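Search this site
Search
Go

The case for a fixed fanchant sheet

March
By Lizelle Kekana

A fanchant is a set of timed calls made by an audience during a song. Most are built from the members' names in a fixed order over the intro, followed by short repeats of the last word or two of certain lines. The agency normally issues the official version a few days before a comeback stage. By then at least one unofficial version is already in circulation, and the two rarely agree.

My argument is that agencies should publish one sheet per song, on the day of release, and then leave it alone. I run a small cover-dance and listening group in Nendcombe, and the problem comes up each time we prepare for a concert. The case I know best is Pillay, whose spring single had three sheets before the first live date. The first put the name chant over eight bars. The second moved it to the second half of the intro, to make room for a spoken line. The third restored the original place but changed the order of the names.

Anyone who had learned the first sheet was nearly right under the third, and being nearly right is the worst result in a hall. A crowd that doesn't know the chant stays quiet, and the song carries on as recorded. A crowd split between two versions produces a smear of sound at exactly the point where the singer needs to hear the beat. At the Kendden show, which held 408, the split was plain from the balcony. The floor came in on the first bar and the seats came in on the third.

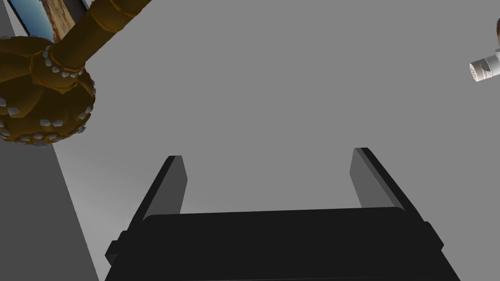
The usual defence of late changes is that the live arrangement differs from the studio one. Sometimes it does. An added dance break or a longer intro will move everything after it, and the sheet has to follow. But the remedy for that is a second sheet, marked as the live version and kept next to the first. Overwriting the old file under the same title leaves fans with no way of knowing which one they printed. Adding a version number to the corner would cost nothing and would have prevented most of the trouble at Kendden.

There is also the matter of notation. Official sheets tend to show the lyrics with the calls in a second colour. This works for words but gives no information about timing, so a call that falls on the off-beat looks the same as one that falls on the beat. The better fan-made sheets mark the count above the line. Torkwood, a fan site that has been doing this for years, puts a small stroke over each beat and a bracket where the audience should hold. It takes longer to read the first time and far less time to learn.

I accept that some people find all of this too stiff. They would like chants to grow in the crowd, as they do at football matches, and they regard a printed sheet as homework. I have some sympathy with that in a small club, where a crowd can hear itself. In a larger room the sound from the back arrives late at the front, and a chant without a fixed start point drifts. The stiffness is what keeps it together.

The request is a modest one, then. Publish on release day, number the sheet, mark the beats, and issue a separate live version if the arrangement changes. Pillay have another single due before the summer dates, and that would be a good place to start.

Comments

Kirsty Tosh
I printed 400 of the second version for our banner project and handed them out at the door in Kendden. They were out of date by soundcheck. A version number would have saved me a lot of paper.

seatrow_j
Disagree on the football point. The best chant Pillay have is the clapping one in the encore and that was never on any sheet.

Lizelle Kekana
Fair, but the encore clap is on every beat. It would be hard to get two versions of it.

mintchoc
Does Torkwood still have the old sheets up? I can only find the newest ones.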